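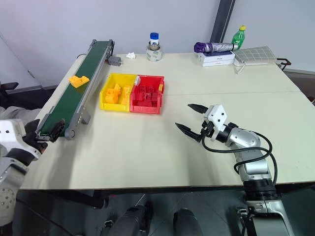 Sorting by color sounds simple until you have done it for a full shift, Somkiat Sombatkul writes from the Drokus line, and he asks that applicants be told so before they sign up. The terms below have been revised with his remark in mind.

Call for participants – block sorting study, Fladetano

Frandsen is looking for 20 adults to take part in a bench study of small-parts sorting. The work is done at a table with a long belt conveyor and open plastic bins. Plastic blocks arrive on the belt and are placed in the bin of the matching color, yellow or red. The study compares bin positions and belt speeds.

Each participant attends 5 sessions of 33 minutes, with a break between sessions. No more than two sessions are held on one day. Every session is preceded by a short practice run, which is not scored. A total of 250 blocks is presented per session. Pieces found in the wrong bin at the end are recorded as errors and returned to the feed.

Requirements:
- Age over 18
- Normal color vision, checked on arrival
- Able to sit and reach across a table without discomfort
- No paid sorting or packing work in the past year

Long sleeves must be rolled up or fastened at the wrist. Rings and bracelets are removed before the belt is started. Drinks stay off the work surface during a session.

Payment is made after the final session. Participants who withdraw early are paid for the sessions completed. Travel within Fladetano is refunded against a ticket.

To apply, write to Oluf Ravn at Frandsen with your name, your working hand and the days you are free in September. Places are given in order of reply.

Related items
Packing bench assistant, part time – Hivov
Evening shift, parts sorting – Drokus
Call for participants: label reading at arm's length
Bin and tray sizes for table work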